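Two Weeks of Letting a Gripper Fold My Laundry (Sort Of)

I fold laundry for four people, and I hate every minute of it, so when Halina Czarnecka offered to lend me her Ladero hand gripper plus the teaching software that comes with it, I said yes before she'd finished the sentence. She bought the kit in November and had gotten as far as socks.

If you haven't run into one of these, the Ladero isn't going to roll into your bedroom and put your shirts away. You hold it and do the chore yourself, over and over, and the software is supposed to learn from you so that an arm with the same fingers can take a shot at it later. Halina has the arm too (it's bolted to a bench in her garage and her husband has opinions about that). So I did the teaching at my place, and then we drove the results over to hers.

Setup was easy! I was expecting an evening of swearing and it was up and running before my coffee got cold. The grip is comfortable, the fingers close smoothly, and the battery lasted longer than my patience did every single time. My one gripe at this stage is the manual, which spends pages on safety and a single paragraph on how you're meant to approach a piece of clothing.

And approaching clothing is the whole game. Towels were fine. Pillowcases were fine once I learned to come in low. Then I got cocky and moved on to sweaters.
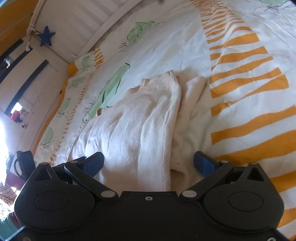 Blue fingers open, going in at the bottom edge of the white knit.

Knits are hard, you guys. With your own hands you slide a couple of fingers under the hem without thinking, and you can feel when you've picked up one layer or two. With the Ladero you can't feel much of anything, so you go by eye. I kept grabbing both layers at once, or pinching up a bit of duvet cover along with the sweater and dragging the whole bed toward me. I ended up doing that one move for most of a morning, and by lunch I had a decent pinch and a sore thumb.

The other thing I had to unlearn was helping. My free hand kept sneaking in to smooth a sleeve, and the software throws out any fold where you cheat like that. Fair enough, but it stings when it's the good one.

So how did the arm do? Better than I thought on towels. It folded a hand towel in half, then in half again, and I clapped like it was a school recital. It took 3 minutes. I can do it in the time it takes to say so, but I'd have to be standing there, and the arm doesn't mind standing there. Pillowcases were hit or miss. On sweaters it got hold of the hem, lifted, thought about it, and let go. We tried 6 times and got one fold I'd put in a drawer if company wasn't coming.

Mehwish Janjua, who has the older Pastau kit, came by to watch and told me hers never got past washcloths, so maybe I should be more impressed than I was. She also liked the Ladero's wide finger opening a lot more than the stubby one on hers.

What I'd change: softer pads for knitwear, some kind of buzz when the fingers have grabbed more than one layer, and a real chapter on fabric in that manual. The company's forum helped more than the manual did, especially the posts by a guy named Gitau Odera, who has done nothing but fitted sheets since spring and deserves a medal.

Would I buy it? If you love tinkering, go for it, you'll have a blast. If you want the laundry done, keep your money and put on a podcast. I gave the kit back to Halina and she's already back on socks. I'd borrow it again once the sweater part gets better, and I've told her so.

Recent reviews
Minhas Countertop Dough Mixer: Loud but Lovable
Sondow Robot Mop, Six Months In
Can a Machine Load My Dishwasher? by Sobia Lashari
Window-Washing Robots for Second Floors
The Best Drying Racks for Small Apartments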